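Sovitz Cab Fire Kit, Sleeper Model
Item 2898
$139.00
In stock, ships from the Cerkier warehouse

Most rigs already carry a fire extinguisher. It's usually behind the passenger seat, under a jacket, a road atlas from another decade and half a case of water. The Sovitz kit puts one where a driver can reach it with the seat belt still on, which sounds like a small thing until the dash starts to smell like a toaster.

The sleeper model was built for long-haul tractors with a bunk. It adds a second alarm for the back wall, so a driver who has finally gotten to sleep at a truck stop hears it before the neighbors do.
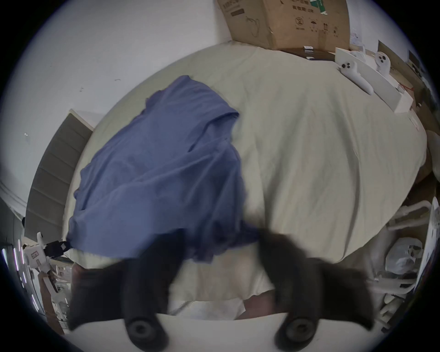 What's in the bag

Dry chemical extinguisher with steel bracket
Two smoke alarms, one for the cab and one for the bunk
Seat belt cutter and window punch
Folded fire blanket
Work gloves, one size, meaning large
Mounting screws, plus the extra one you'll drop into the floor vent

Total weight is 19 pounds. The bag is bright orange and ugly, and we have turned down several requests for it in charcoal.

Livestock haulers

Kekau makes an add-on for anyone pulling a cattle trailer: a gate release handle with a long pull strap, so the rear doors can be opened from the side instead of from directly behind several tons of upset beef. It fits most pot-belly trailers. It does not fit the older Sánchez gates, whatever the forums say. Add it at checkout for $50. 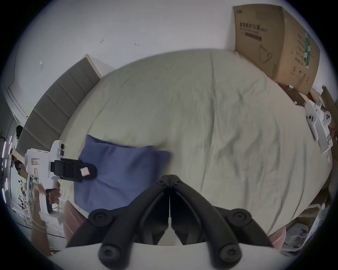 Installation

Plan on an evening. The bracket goes on the seat base, never on the door, and please don't drill until you know where the air lines run. Elvira Taipe on our parts desk will send you the drilling template for your model year if you email her first. She will also send it if you email her afterward, with remarks.

Test both alarms monthly. Check the gauge on the extinguisher during your pre-trip. If the needle is out of the green, replace the unit.

Returns

Unused kits can come back within a month. A discharged extinguisher counts as used, even if you only wanted to see what it did. Efraín Tamayo handles returns and has heard that one.

Bracket design updated March 22, 2023. Older brackets do not accept the new clamp; order the adapter plate separately.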